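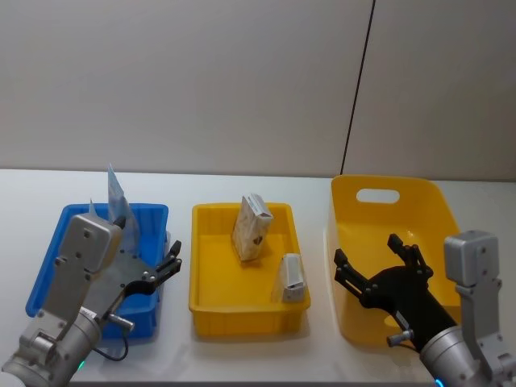

Call for participants – Vidari model assembly on shared rivers

We need 10 more delegates. Quick version below, full pack goes out once you're signed up.

What it is
A four-day mock assembly on how countries that share a river could settle water disputes before they turn ugly. Delegates draft a treaty text, argue over it, vote on it. Online prep calls in October, then the assembly itself at Halim House.

Who can apply
Anyone 18 or over. Students, teachers, retired civil servants, people who just read a lot of news. No law degree needed. Last time we had 162 delegates and plenty had never seen a treaty before.

What you'd do
Represent one country (we assign it, no swaps please). Write a position paper, 1000 words max. Sit on one working group – monitoring, compensation or arbitration. Arbitration is nearly full. Be there for the final vote, all of it.

Also looking for
Two rapporteurs. Fast typing, good English, OK with late evenings. Small fee paid, ask.

Cost
695 for delegates, covers room, lunches and teh printed papers. Travel is on you. A few reduced places, say so in your application and tell us why in a line or two.

How to apply
Send a short letter, one page, with the working group you'd like and any languages you speak. No CVs. Mark it "Nasusach delegates" and send to Elsa Hirvonen at the Vidari office. Closes 22 December 2023. Late ones go on the waiting list.

Questions about acess or diet – same adress, put it in the subject line.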